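House Rules for Handheld Gripper Sessions, in Pictures

I've been running the recording table at Iltby for a while now, and people keep asking me how we do things, so I finally made a page for it. Lucía Arroyo wrote the first version of these rules back in February and I've been scribbling on them ever since!

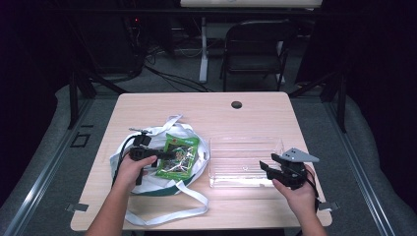 How often should you check the grippers?
At the start of every session, and again after 40 takes. Open and close each one all the way, look over the screws, and tug gently on the cable where it enters the body.

A green snack package, a white tote bag and a clear tray, with a black gripper in each hand. Soft, crumpled fabric is my favorite thing to work with (also the most annoying). Our rule for bags is to leave the folds alone between takes unless the task sheet says to flatten them. Straps count as part of the bag, so if one ends up under your wrist, stop and start a new take.

A few more that I get emails about:

Cables run back along the forearm and down, never across the work area. Rodrigo Bermúdez is very strict on this one and he's right.

Bare forearms or snug sleeves only. Hoodies go on the hook.

Dropped something? Keep recording, pick it up with the gripper if you can reach it, and mark the take as a drop in the log. Please don't delete it!

Take a break after 8 takes in a row, even if you feel great. My thumbs learned that during the Ortuño job.

The printable task sheet is by the door, under the Tradeck calendar.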